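Field Safety / Checklists
Oct 3, 2019 | Margarida Baptista

Home session walk-through, hand-held gripper work, Sampaio site. Second visit. First one was August, done by Tiago Coelho, his open items carried over where marked. Used the Clekalness short form, not the long one, long one is for fixed arms and half of it doesn't apply in somebody's home.

Marks: OK / FIX / N/A. Comments after each.

BEFORE START

1. Consent sheet signed by householder. OK. Signed copy in folder, household keeps the other.

2. Rooms agreed in advance and written down. OK. Bedroom only for this visit. Kitchen was on the plan but struck out, initials next to it.

3. Operators have read the pinch-point page. FIX. One had, one said he had "seen it". Not the same. Read it together before starting, took no time at all. Tiago had this one open in August too.

4. Fingers checked for cracks, loose tips, sharp molding edges. OK. Run a thumb along the edge, don't just look.

5. Mount screws snug. OK. Hand check only, no driver on site. Driver should be in the kit, see item 17.

6. Unit label readable and matches log. OK. 0152 in the log and on the sticker. Wipe stickers with a dry cloth, the spray takes the print off.

7. Lenses clean. OK.

DURING

8. Free hand stays out from between the fingers. OK with comment. Saw good habits on the sock folding, less good when a sock slips and people grab for it. Rule is let it drop. Say it out loud at the start of every session, people nod and then grab anyway.

9. Loose sleeves, cords, jewelry. OK. Short sleeves are fine. Long hair tied back, lanyards off.

10. Two operators in one room, spacing. FIX. Form says an arm's length plus the tool. Bedroom is tight and they drift together when they both reach for the same pile. Agree who picks first. If it can't be agreed, one works and one waits.
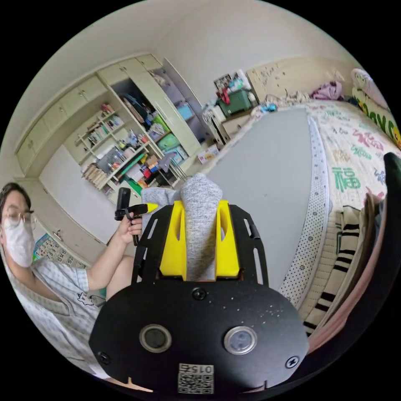 11. Cabinet doors shut before anyone moves about with a gripper. FIX. Tall doors at head height are the worst, you're watching the fingers and walk straight into the edge. Close it, then start. If the task needs a door open, say so in the task note and keep it the only one.

12. Floor clear where people step. OK. Crates and small boxes go back against the wall. Ask the household before moving anything, put it back after.

13. Household items on shelves left alone unless on the task list. OK. Bottles especially. If you don't know what's in it don't pick it up with the tool, grip force is set for cloth.

14. Bedding and blankets hanging to floor. OK, but watch it. Trip risk at the corner of the bed if the route goes that way. Fold the edge up on the bed with permision.

15. Breaks. FIX. Log shows no break writen down between the first two tasks. Wrist strain is the real injury with these, not the pinching. Prernov had 2 reports from wrists and none from fingers. Put the grippers down flat, fingers facing away from the seat, and shake the hands out.

AFTER

16. Power off before fingers come off. OK.

17. Kit count against lid list. FIX. 6 lines on the lid, driver missing. Tiago thinks it stayed at the Murkton office. Will ask. Don't sign the lid list if something is missing, write what's missing and sign that.

18. Cloth items from the session returned to household, checked for snags. OK. Knits snag easiest. Note any pulled thread, even a small one, and tell them.

19. Near-miss slip filled in. N/A per operators. I'd disagree, a grab under item 8 is a near miss. Asked them to fill one in. No blame on these, we just need to know where the hands go.

OPEN ITEMS

- Item 3, pinch page read and initialed by both. Closed on site.
- Item 10, picking order added to task note. Margarida.
- Item 11, add "doors shut" to the start card. It's only on the long form right now which makes no sense.
- Item 15, break column on the log sheet. Tiago to add it.
- Item 17, driver. Tiago, check Murkton.

Result: session may continue with items 10 and 11 put right before the next task. Next check same form. If the kitchen goes back on the plan use the long form for the stove and sink parts and call me first.

M.B.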